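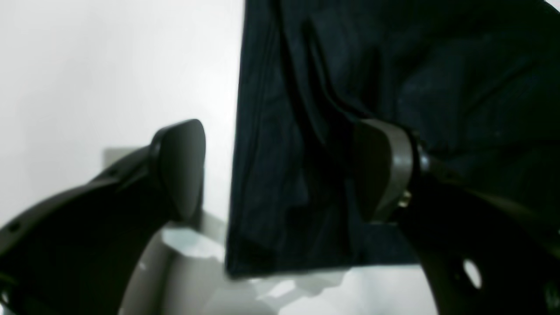

One visiting player wrote in the guest book that Tuvulley was the only course where losing a ball in February had ever felt like a privilege, and that the ninth green alone was worth the drive.

Tuvulley is a nine-hole mountain golf course above the town of Plarero. Its highest tee stands 1,615 metres above sea level, where the thin air adds a wonderful bit of carry to even a modest drive. It is best known for its winter season, when the summer greens are rested and play moves to a shorter layout on packed snow, with brightly coloured balls and larger cups.

Course

The opening holes follow Grajales Creek through open meadow before the layout turns uphill into the pines. The fourth, a par 3 played across the creek, is the favourite of many regulars, and it's easy to see why: the tee shot seems to hang in the air forever! The ninth drops 200 metres from tee to green, with the whole valley spread out behind the flag.

Of the nine holes, five are used in winter. Greens on the snow layout are rolled flat each morning and are known as "whites". They run surprisingly fast after a clear night.

Zanance Cup

The Zanance Cup is the main event of the winter calendar. It is a pairs competition in alternate shot, open to players of any handicap, and the field is capped at 200. Preferred lies apply everywhere, and a ball buried in fresh snow may be replaced without penalty. Ties are settled by a putting contest on the ninth white, usually with a loud and cheerful crowd around it.

Page last edited Jul 7, 2019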